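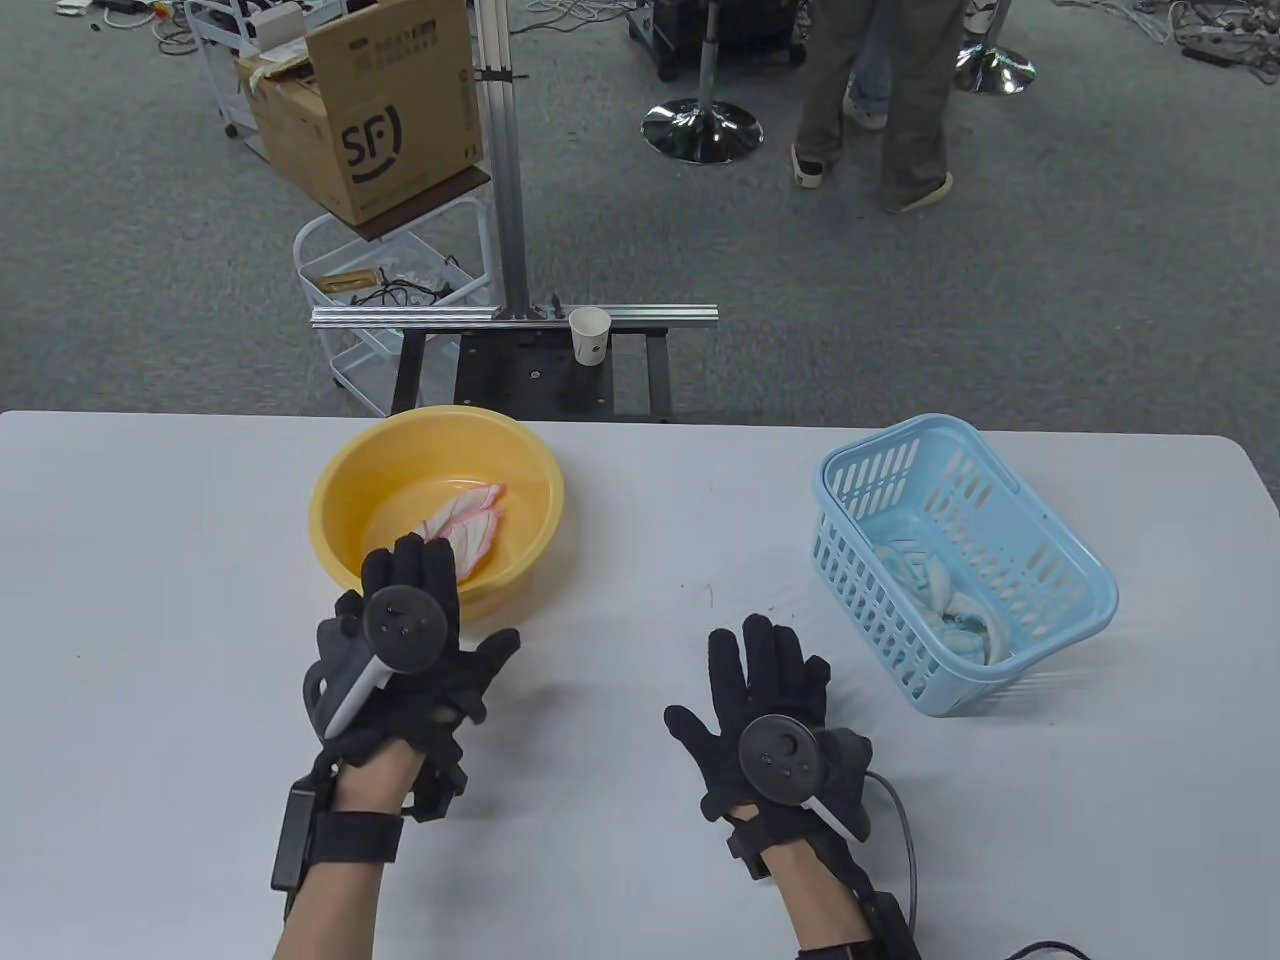 **To:** Pui-shan Kong, Grants Manager, Sorensen Trust
**From:** Mavis Fitzsimmons, Modham Civic Fellowship
**Date:** September 9, 2020
**Re:** Second progress report, young leaders' fellowship

You asked for a plain account of where the money has gone and whether it has done any good. The first is easy. The second I am less sure of than my predecessor was in the March report, and I would ask you to read that report again alongside this one.

**Numbers**

We received 208 applications for the second intake. The March report gave 543, which was the number of people who opened the online form. Most of them never got past the first page, and I don't think they should have been called applicants. I have gone back to completed forms only and will keep to that from now on.

Attendance across the term came to 156 individual session places taken up. That figure counts a fellow once for every session, so it must not be read as 156 people. The forms you send us ask for "beneficiaries reached" and give one box, and I have left it blank until you tell me which you want.

**Sessions held**

The council chamber visit went ahead before the restrictions and was the best day of the programme so far. Fellows sat in on a planning meeting that ran very late and watched two councillors from the same party vote against each other over a bus lane. Several of them wrote about it afterwards without being asked to.

Everything since has been online. The talks by former officials were well attended and, in my view, mostly a waste of an evening. Speakers told stories about their careers, fellows asked polite questions, and the feedback forms came back with top marks. I don't put much weight on those marks. People who have competed for a place on something tend to say it was excellent.

The casework exercise was better. Each fellow was given a real (anonymised) letter from a resident and had to draft a reply, find the right department and say what they would do if that department didn't answer. About half the replies promised things no councillor can promise. We went through them line by line, which was uncomfortable for a few people and useful for nearly everyone.

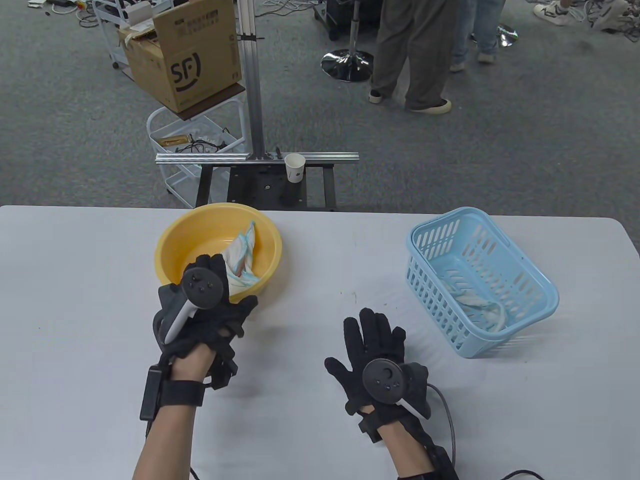

**Mentoring**

This is the part I am most doubtful about. The plan you funded said every fellow would have a monthly call with a mentor in public life. Some pairs talk every fortnight. Others have spoken once. Ornilon, who run the matching for us, report a "high engagement rate", but their rate counts messages sent by their own system, reminders included. I have asked for a list of calls that took place and have been promised one twice.

If it hasn't come by the end of the month I would like to stop paying for the service and do the matching by hand. The saving would be small. We would at least know who was talking to whom.

**The Hikirholm exchange**

Postponed, as you know. The host side would like to run it by video. I am against this. The whole case for the exchange was that fellows would spend a week inside another local authority, eating in its canteen and sitting in its corridors, and a string of calls is a different thing with the same name. I would sooner hand the travel money back or hold it over, whichever your rules allow.

**Spending**

We are within budget on every line except printing, where we are £500 over. The workbook was reprinted after the first version went out with last year's election dates in it. That was our mistake and we'll cover it from our own funds.

**What I can't tell you yet**

The bid said the fellowship would lead to more young people standing for office. One fellow from the first intake has put her name forward for selection. She was already a party member and had told us at interview that she meant to stand, so I am not claiming her. I would want to follow both intakes through at least one full set of local elections — and to ask the unsuccessful applicants the same questions — before saying anything firmer.

**Decisions needed from you**

- Whether "beneficiaries" means people or places taken up
- Whether the exchange money can be carried over
- Whether you are content for us to end the Ornilon contract early

A reply on the second point is the most pressing, as the hosts are holding dates for us.

Mavis Fitzsimmons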